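December, 2:30 pm. Drinks tray, booth table

Restocking layout again. Last time the sachets went in loose and people dug through them, so today everything goes in rows inside the wooden tray. Liner stays in the bottom. Green sachets first, against the left side, then the red Great Taste Premium Classic next to them, all facing the same way.

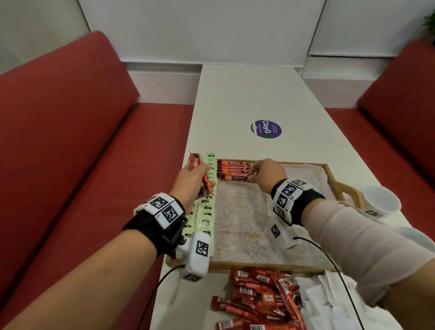
Red coffee packets going in beside the green row.

Overlapping the reds works better than squaring them up – the name still shows and the pile doesn't slide when the tray is carried by its handles. Two rows of green is enough. Selina Egger wanted three, but then the sugar gets squeezed.

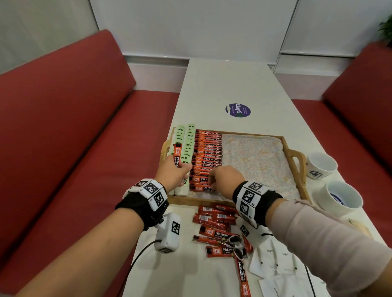

Sugar goes in the middle, laid flat. The right end can wait until we know if stirrers are coming from Hindton. Reorder point for coffee is 18, for sugar still to be set.
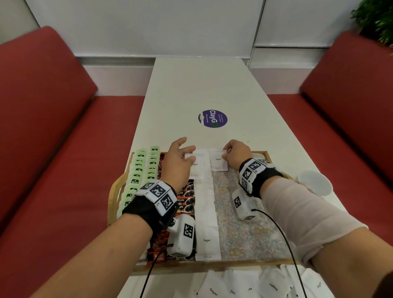
Sugar sachets flat in the center, coffee and green sachets to the left.

To do: shake out the liner, ask Selina about a second tray for the other booth.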